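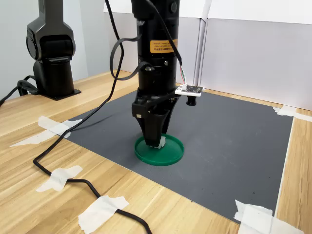 Page last changed: September, 14:40

Lids and mats: notes for the Devstead workroom

The round green lids from Naston are now listed in the parts register under 665. The entry covers the lid alone. Containers have their own number and are not interchangeable with the older Ikonen stock, which has a flatter rim.

Lids are kept flat, rim up, on the second shelf. A lid stored on edge takes a slight oval over a few months and will not seat evenly afterward. Tapio Ahonen checked 40 of the old ones against a straightedge and withdrew the worst. Wipe with a damp cloth only — solvent dulls the green and leaves the rim tacky. 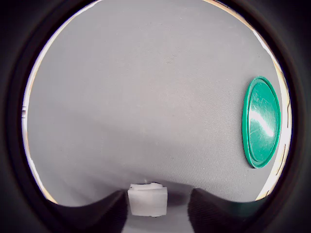 Table covering

The dark gray mat stays on the light wood table. It is held down with white masking tape along the edges and at the corners. Press each piece down from the center outward and replace any that has crumpled or lifted.

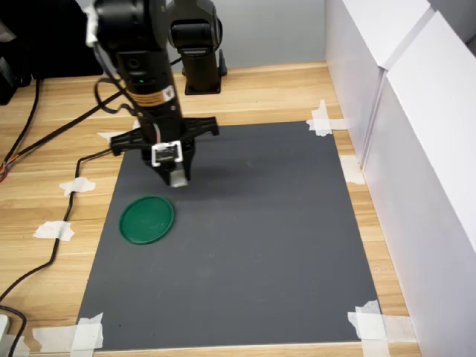
Tape left in place for more than a month tends to leave residue on wood grain. Warm water and a plastic scraper will remove it. New rolls are in drawer 101, along with the spare scraper blades.

Specks and scuffs on a mat are not grounds for replacement. A ridge or fold that rocks a lid is. Lay the lid flat, press one side of the rim, and watch the other side.

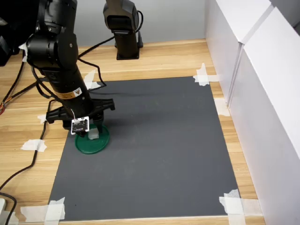

Replacement mats are cut from the Tidis roll, order line 1338. Let the cut piece lie flat overnight before taping. Requests for lids or mat material go to Hertta Halonen, with the register number in the subject line.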